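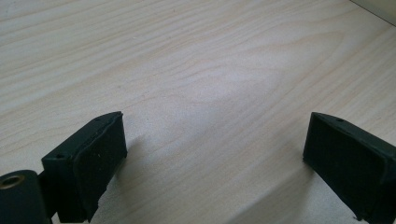
Compte rendu de la réunion technique – atelier Rekwood, 25 septembre 2018

Objet : lâchers de pièces sur la pince à main, patins des doigts, suite des essais

Présents : l'équipe mécanique, l'équipe logiciel, deux personnes de Giltach (doigts et patins), une représentante de l'atelier de collage. Excusé : le bureau d'études Kowalczyk, qui a envoyé ses remarques par écrit.

1. Approbation du compte rendu précédent

Approuvé sans modification. Le point sur le rangement des chargeurs est reporté.

2. Retour sur l'incident

Pendant la série d'essais Indov, la pince a lâché 6 pièces en une matinée, toutes pendant la phase de levée. La dernière est tombée sur le pied d'un opérateur. Chaussures de sécurité portées, pas de blessure, mais la fiche a été ouverte comme il se doit et les essais ont été arrêtés dans les minutes qui ont suivi. Bravo à l'équipe du matin pour la réaction, tout le monde l'a souligné autour de la table !

L'équipe logiciel a repris les enregistrements. La consigne de fermeture est bonne à chaque fois, le moteur répond, les doigts arrivent en position. La pièce glisse ensuite vers le bas entre les patins noirs, sans que la commande d'ouverture soit envoyée. La piste d'une ouverture intempestive est donc abandonnée – un vrai soulagement, car c'était la plus pénible à traiter.

3. État des patins

Le bord supérieur du patin droit a l'air usé et un peu irrégulier. Quelques petites poussières ou peluches claires sont visibles sur le patin gauche. Giltach rappelle que l'adhérence chute vite quand la surface s'encrasse, et que le nettoyage prévu dans la notice n'avait pas été repris dans notre fiche de poste. C'est corrigé depuis hier.

Belle discussion ensuite sur l'angle des patins. Kowalczyk propose par écrit de les redresser de 2 degrés pour mieux répartir l'appui sur les pièces fines. L'équipe mécanique est très partante, d'autant que les doigts verts s'impriment chez nous et que la modification se fait dans la journée. Giltach préfère d'abord changer les patins à géométrie identique, pour ne pas mélanger les deux effets. Cet ordre est retenu.

4. Fixations

Question posée sur le serrage des vis des doigts. Aucun jeu relevé à la main. Un contrôle au couple sera tout de même ajouté à la fiche, avec celui des inserts filetés couleur laiton.

5. Sécurité

Tant que les nouveaux patins ne sont pas validés :
– pas de levée au-dessus du plan de travail, les essais se font au ras du plateau en bois ;
– pièces légères uniquement ;
– une seule personne au poste, pieds hors de la zone de chute.

L'équipe logiciel a déjà une maquette de détection de glissement, basée sur le courant moteur. Démonstration faite en séance sur enregistrement : l'alerte se déclenche avant la chute dans 4 cas. Très prometteur, et obtenu avec les capteurs existants ! Reste à voir les fausses alertes.

6. Actions

Giltach : envoi d'un jeu de patins neufs et de la consigne de nettoyage à jour.
Équipe mécanique : remplacement, contrôle du serrage, puis impression des doigts modifiés selon la proposition Kowalczyk.
Atelier de collage : essai d'arrachement sur un patin déposé, temps de prise jusqu'à 45 minutes selon la colle.
Équipe logiciel : passage de la détection sur tous les enregistrements conservés depuis avril.
Rekwood : clôture de la fiche d'incident après validation des patins.

7. Divers

Indov demande à assister à la reprise des essais. Accord de principe, date à fixer dès réception des patins.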